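Clastovside Open Methods Forum
Manipulation Data > Collection Protocols
Thread: Paired hand-held grippers, relative pose between devices, and the Nurnum result

fenwick_lab
Posted in March

Members of this board asked for a fuller account of the result we summarized in the Nurnum working note. I am posting it with the permission of the project lead. The question was narrow: when two hand-held grippers are used together to record bimanual demonstrations, how much does the relative pose between the two devices matter to the trained policy, compared with the pose of each device in the room?

Our collection set is 1420 demonstrations of six tasks. All were recorded by trained operators, one gripper in each hand. We trained one policy on room-frame poses only, and a second on room-frame poses plus the pose of each gripper expressed in the frame of the other. The architecture, training schedule and random seeds were identical. Evaluation was 200 rollouts per policy, with object placements drawn from a fixed list that both policies shared.

The policy with relative pose completed 85 percent of rollouts. The room-frame policy completed clearly fewer, and its failures were concentrated in the handover and lid tasks, where the two hands must meet. On the single-hand portions of each task we found no difference we would be willing to defend.

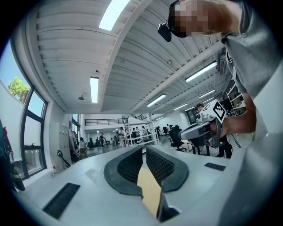

Relative pose was computed in two ways, and the note does not separate them as plainly as it should. The first is the difference of two independent tracking solutions. The second is a direct observation of one device from the camera of the other, which is possible whenever the fiducial is in view. With the tag on top of the second gripper and tilted toward the camera, as it is here, the direct estimate is the one we trust. We used it to correct the tracked estimate and carried the correction forward until the next sighting. Frames in which the tag had been out of view for too long were dropped from training.

I will answer questions on procedure. Questions on the tracking software should go to the Åberg board, where its maintainers respond.

quillback
Reply 1

Thank you for posting this. I have two questions.

First, was the dropping of frames applied to both policies, or only to the one that used relative pose? If only to the second, then the second policy was trained on a cleaner set, and the comparison in your third paragraph is not the comparison you describe.

Second, how was "too long" decided?

fenwick_lab
Reply 2

To the first: it was applied to both. The same frame list was used for both training runs. I agree the working note should state this and I have asked for it to be added.

To the second: the threshold was chosen on a separate calibration recording before any policy was trained. It was not adjusted afterward.

orrin_t
Reply 3

I am not persuaded that the finding is about relative pose at all. Your correction step improves the tracked estimate for the second device. A better estimate improves everything downstream, including the relative pose, but the room-frame policy as you describe it appears to have been trained on the uncorrected poses. If that is so, you have compared corrected data with uncorrected data.

The proper control is a room-frame policy trained on corrected room-frame poses. Was it run?

fenwick_lab
Reply 4

It was not run for the working note. The room-frame policy used the uncorrected tracking solution, as you inferred. We considered that the fair baseline, given that a laboratory without tags on its devices would have only that solution available.

orrin_t
Reply 5

I understand the reasoning, but it answers a different question. "Is it worth putting tags on the grippers?" is a practical matter and your result supports a yes. "Does the policy benefit from relative pose as an input?" is the claim in your title, and it remains open. I would ask that the title be changed or the control be run.

dondell_methods
Reply 6

Speaking for the data group at Dondell. We ran something close to the control that orrin_t describes, on a smaller set and with different tasks. Corrected room-frame poses recovered part of the gap and relative pose as an input recovered the rest. We did not publish it, as our evaluation list was short and one of our tasks was retired halfway through. I mention it so that the thread does not treat the two explanations as exclusive. In our hands both effects were present.

We would also raise a matter of tag geometry. A single flat tag is lost as soon as the wrist turns past a certain angle, and in our recordings that happened most often at the moment of handover, precisely where the correction is needed. How were your tags arranged?

fenwick_lab
Reply 7

The markers are square and printed black on white. The mounting is easier to judge from the side, so I attach a view from the same room.

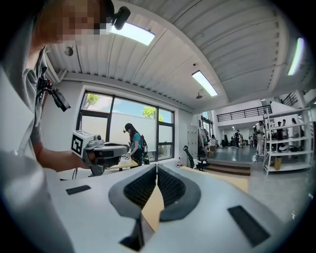

Marker cube on the operator's gripper, viewed from the camera of a second gripper.

The printed face has to be presented to the other device for a direct sighting. Operators were instructed to begin each demonstration with both grippers raised and the tag turned toward the opposite camera, to hold that position briefly, and then to proceed. This gave every recording at least one direct sighting at the start. Sightings during the task itself were not instructed and occurred as the motion allowed.

I accept the point about handovers. Loss of the tag during the handover was the most common cause of dropped frames in that task.

quillback
Reply 8

Then there is a further concern. If frames are dropped most often during handovers, the handover is underrepresented in the training data for both policies. The room-frame policy may be failing there for lack of examples, with the relative input merely compensating. A breakdown of retained frames by task phase would settle this.

marl_and_chalk
Reply 9

I would like to offer the view of someone who supervises operators and does not train policies.

The opening pose seems to me a larger intervention than the thread allows. We introduced a similar rule last year. Operators became slower and more deliberate for the remainder of the demonstration, and their approach paths became more alike. Some of what is being credited to pose representation could be owed to more uniform demonstrations. I do not say this invalidates the comparison, as both policies saw the same recordings. It does limit how far the 85 percent figure can be carried to data collected without the rule.

I would also note that there is a good deal going on in the room in both pictures, with other people standing in the background. We found that this matters very little to the tracking, provided the tag is close. Other groups insist on a cleared room. I consider that an unnecessary expense.

orrin_t
Reply 10

I disagree on the last point. A person behind the gripper does not disturb the tag detection, granted. The tracked estimate is another matter – it relies on features in the room, and people who walk about are poor features. In the first picture someone in dark clothing is standing directly behind the second device. If the tracker takes points from a person and the person then moves, the error enters exactly the quantity under discussion.

marl_and_chalk
Reply 11

Our tracker rejects moving points. I had assumed that this was standard. There is also a fixed ceiling with plenty of structure in it, ribbed panels and light fixtures, which is the sort of thing these systems do well with.

orrin_t
Reply 12

Ribbed panels are repetitive. Repetitive structure is a known source of false matches. I would rather have the window and the shelving.

dondell_methods
Reply 13

May I suggest that the tracking question be moved to the Åberg board, as the original post requested. It deserves its own thread and will not be resolved here.

On the remaining matter, we are prepared to share our task list and the placement list for the tasks that were not retired, if fenwick_lab would find a second evaluation useful. Please write to the group address and not to me individually.

fenwick_lab
Reply 14

I am grateful for the offer and will write. The following has been agreed on our side:

The control with corrected room-frame poses will be trained on the same frame list and evaluated on the same 200 placements.

Retained frames will be reported by task and by phase.

The title of the working note will be changed to refer to marker-corrected relative pose until the control is complete.

The opening pose will be described in the methods section. It is at present only in the operator instructions.

On uniformity of demonstrations, we have a small number of recordings made before the opening pose was adopted. They are not part of the 1420. I do not know yet whether there are enough of them to say anything.

quillback
Reply 15

That addresses my questions. If the phase breakdown is ready before the control, please post it separately. I would prefer not to wait for both.

orrin_t
Reply 16

Agreed as to the title. I maintain my objection regarding the ceiling and have opened a thread on the other board.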